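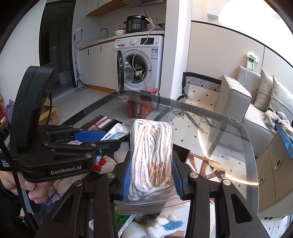

A zip-top bag of white cord between the blue pads, living room session.

Dromeo Home Sessions
Hand-held gripper recording in real, lived-in homes

If you've ever tried to teach a robot arm to tidy up using nothing but recordings from a clean lab bench, you already know how it goes. The arm does beautifully with blocks and cups, and then somebody hands it a floppy plastic bag and everything falls apart! Home Sessions grew out of that headache. We bring a pair of hand-held grippers and a trained operator to a furnished home, and we record the everyday picking, moving and putting away that your model needs to see, with the sofa, the rug and the washing machine left right where the household keeps them.

Our tidying package is the one most people ask for first, and it's a favorite of ours too. It leans toward the awkward small stuff: thin sachets, bags of cord, soft toys, cables that never stay coiled the same way twice. We work on whatever tables the home has (glass ones included, reflections and all), and we're happy to go back over a grasp you're especially curious about. Merike Stankevičius plans the task lists and will gladly spend a long phone call with you sorting out what counts as a finished pickup and what should be marked as a fumble.

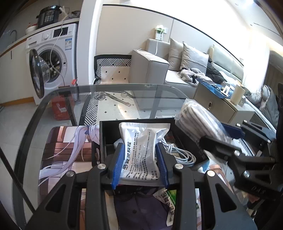 Packets and sachets deserve a word of their own. They fold, they slide over one another, and the fingers have to close on an edge that may be hardly thicker than a business card. We ask our operators to go slowly on these and to keep the misses in the recording unless you tell us you'd like them taken out. A good many customers start out wanting only the clean grasps and come back later for the rest, so we hold on to both until you've signed off.

What a booking includes
Two-handed recording in one home, up to 8 hours on site
A task list written with you beforehand
Short written labels for every attempt
A first batch to look over within three working days
One round of label corrections

Price
$2000 per home, with travel inside the Birnosham area included. For homes farther out, please write first and we'll work out something fair.

Good to know
You're welcome to supply the small objects yourself, up to 40 per booking. Please send them ahead in one box, with a list inside the lid. Bookings for August are open now.

Questions about labels or file delivery go to Priit Vaher, and for dates and homes please ask for Merike.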